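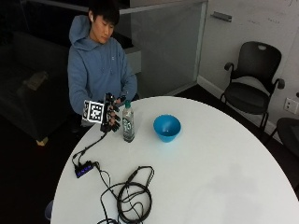
*A plastic water bottle with a screw cap, and a blue bowl next to it.*

# Why bottles have narrow necks

A bowl and a bottle can both hold water. You could put 500 millilitres in either one. But if you tried to carry the bowl to school, most of the water would end up on your shoes. The shape of a container decides what it is good at.

A bowl has a wide opening. You can get a spoon into it, or your whole hand, and it is easy to fill and easy to wash. The water has a big surface, so it slops over the side when you walk.

A bottle has a narrow neck. The water has only a small hole to get out of, and a small hole can be closed with a small cap. Inside the cap there is a spiral ridge, and there is another one on the outside of the neck. These ridges are called **threads**. When you turn the cap, the threads slide along each other and pull the cap down tight.

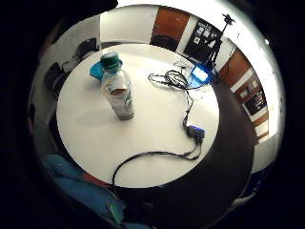

Clear plastic is useful because you can check what is inside a bottle without opening it. Water from the tap should look clear. The bottle standing on the round white table has its green cap on, but you can still tell that there is only a little liquid near the bottom and that it is cloudy and light brown. Never drink from a bottle if you don't know what is in it, even if the liquid looks clean.

## Getting water back in

Pouring out is simple. Filling up is harder, and you have probably noticed this at the sink. If the stream of water is wider than the neck, some of it runs down the outside.

There is another problem too. An empty bottle isn't really empty. It is full of air, and the air has to leave before water can take its place. If water blocks the whole neck, the air pushes up through it in bubbles. That makes the *glug, glug* sound.

A funnel helps with the first problem. It is wide at the top and narrow at the bottom, so it catches the water and sends it down the middle of the neck. 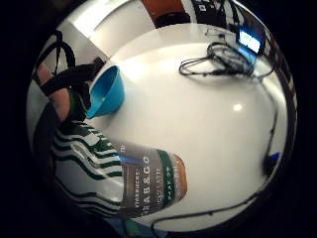 It doesn't always help with the second. If the funnel fits very tightly, the air is trapped and the water slows down or stops. Lift the funnel a tiny bit and the air can escape round the sides.

## Try it

You need an empty bottle, a funnel, a jug of water and a tray.

1. Put the bottle on the tray.
2. Pour slowly without the funnel. Look at how much lands on the tray.
3. Empty the bottle and do it again with the funnel.
4. Now pour quickly, and listen.

*Words by Noreen Rajput*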